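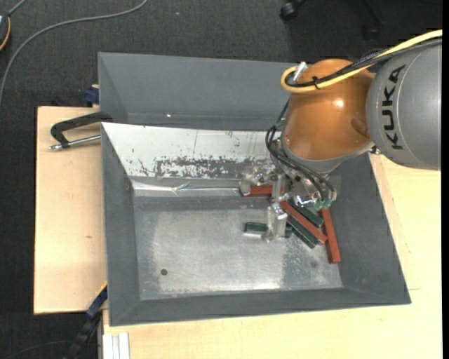 Flitthorpe Boot Tray, Large

A boot tray is a shallow dish for the part of the outdoors that follows you home. The Flitthorpe is ours. It has a raised lip, a ribbed floor and no app.

We started making it after Binta Ekwueme, who runs our finishing room, went through one Lendham winter with a folded bath towel by her back door. The towel lost. Her first drawing for the tray was done on the back of a parking ticket, and the finished version is wider than the drawing by one child's rain boot.

What you get

One tray, powder-coated steel, in Slate or Moss. Two rubber feet strips, already fitted. A card with care instructions that you will put in a drawer.

Size and fit

The Large is 40 inches long and takes a family's worth of boots, provided the family lines them up. Ours doesn't. If your hallway is narrow, measure with the door open, then measure again with the door open and someone standing behind it holding groceries.

The lip is 2 inches high at the back and lower at the front, so you can sweep the grit out without lifting anything. Full of slush, the tray is heavier than you'd think. Carry it level, or carry it quickly - we can't recommend both.

Care

Rinse with a hose or in the tub. Dish soap is fine. Wire brushes will take the coating off, and so will road salt if you leave it sitting until June. Small chips can be touched up with the Edus paint pen, sold separately in both colors.

Price and shipping

$53, shipped flat in a cardboard sleeve. Orders usually leave the shop within 10 days. We don't ship to PO boxes because the tray won't go in one, and a customer has tried.

Returns

Send it back clean and we'll refund the price of the tray. Send it back with mud in it and Kelechi Onuoha will write to you personally. He answers all the mail here, and he's very polite about it.

Goes with

Babalola Boot Jack
Edus Paint Pen, Slate or Moss
Flitthorpe Boot Tray, Small (for people who live alone or own sandals)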